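Grenda library to reopen with longer hours

Grenda's public library will reopen in December after a refit that closed the main reading room over the summer and autumn. Evening opening will be extended to 8pm on weekdays, two hours later than before.

The ground floor has been rewired and the old radiators replaced. There are 42 new study places, most of them along the north wall, and the children's section has moved closer to the entrance. The local history collection stays upstairs, where it can now be reached by lift.

Mimoza Grgić, the head librarian, said the longer hours were the change readers had asked for most. "People finish work at half past five and we were shutting at six," she said. "They had time to bring a book back and that was it."

A survey carried out before the closure drew 137 replies. Quiet space came second on the list, followed by better lighting and more sockets.

The building work was done by Hämäläinen, and the furniture was supplied by Finurine. Several of the old oak desks have been kept and will go back in the reading room once they have been repaired. 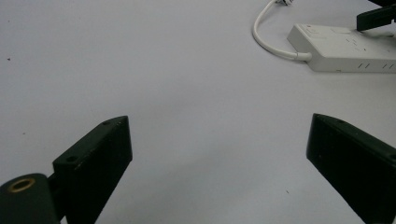 Borrowing rules are also changing. Adults will be able to take out six items at a time, and fines on children's books will end. Anyone with a card issued before the closure can go on using it. Reserved books are still being handed out from the side door on Mill Lane until the main entrance opens.

Zuleica Lacerda, who runs the Grenda reading group, said it would return to the library in the new year. The group has been meeting in the lounge of the Hotex hotel – a little noisy at times, she said, but warm.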